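Household chores and domestic robots

Household robotics is the branch of automation that deals with machines for the ordinary work of a home: opening doors, carrying things, wiping surfaces, folding cloth, loading and unloading. The question most often asked about the field is whether such machines can do this work yet. The usual answer among people who build them is that single tasks can be done under known conditions, and that a whole day of mixed tasks in an unknown house can't be done reliably.

Background

The first machines sold widely for the home had one job each. Floor cleaners and lawn mowers stay on the ground, move slowly, and do not need hands. A machine for general chores must have at least one arm, must see what it is about to touch, and must cope with objects which the family has moved since yesterday. These three demands explain why the general machine came much later than the floor cleaner.

Doors as a test task

Door opening has a special place in the field, for the simple reason that a robot which can't pass a door stays in one room. The task looks small but contains several parts. The robot must find the handle, bring the gripper to it, turn or press it with enough force, and then move the arm and the base together while the door swings along its own curve. A lever is generally easier than a round knob, as it can be pressed from above or hooked with a finger. Pulling is harder than pushing, because the robot stands in the way of the door and must step back at the correct moment.

Double doors add one more difficulty. The two leaves can have different weight and friction, and a robot with two arms has to decide whether each arm will work alone or whether one will hold while the other moves. Much of this practice takes place in simulated houses, where the handle, the color of the walls and the light can be changed between one attempt and the next.
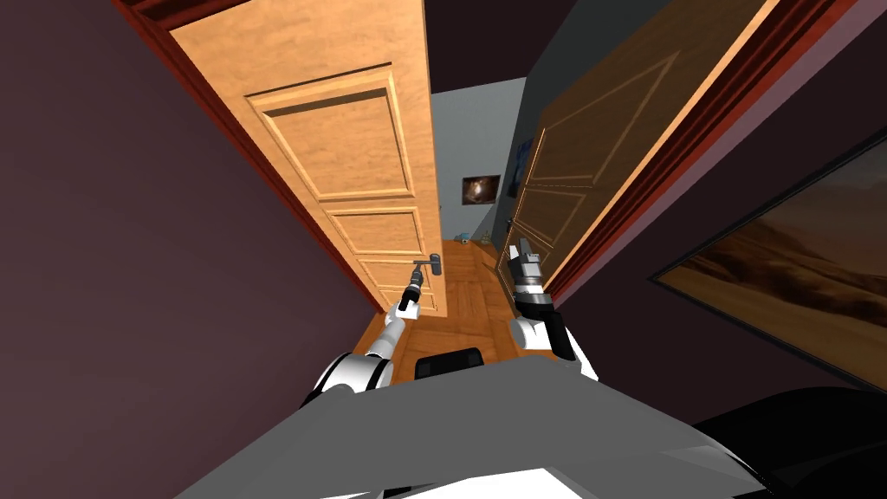
Article by Lawal Olaniyan
Reviewed by Kyriaki Karagiannis
Section: Automation in the home. Last revised in August

The view from the robot's own body is important in such simulations. With a lever handle on a light wooden door, the gripper on the left side can come very near to the metal and still be under the bar, and from above it is difficult to judge if there is contact. For this reason many systems do not trust vision only. They also measure the force in the wrist, and they treat the handle as held when this force rises.

Results in simulation and in real rooms

The Cavley trials are often mentioned in discussions of the subject. In them a two-armed machine made 643 attempts at simulated doors, and 321 of these ended with the robot standing in the next room. When the same control program was moved to a real apartment in Kirkirow, it was given 300 attempts, and the share of successes was lower. The written report names sliding of the fingers on the lever as the most frequent fault, followed by contact between the elbow and the door frame.

The Urari group took a different direction and trained on fewer doors, but with larger changes in friction and in the height of the handle. Its members argue that variety in the physics gives more benefit than variety in the decoration. This opinion is not shared by everybody, and the Nikolaidis workshop has defended detailed interiors, with pictures on the walls and reflections on the floor, on the ground that real homes have them too.

Comparison with shop-floor work

In a factory the same arms give much better results. The parts arrive in a fixed position, the light does not change, and people keep out of the working area. A shop-floor robot may repeat one motion for years. Home chores offer none of this. Carts, bins and fire doors in small workshops are an intermediate case, and several developers prefer to begin there before they enter private houses.

Open problems

Speed remains low, and a person still passes through a door several times faster than the machines in most trials. Recovery after a mistake is weak: a robot which loses the handle often begins the complete task again from the start. Safety near children and animals requires limits on force, and these limits can make a heavy door impossible to open. Cost is also unsolved, especially for models with two arms.

See also: Mobile manipulation; Force control; Simulation in robotics; Service robot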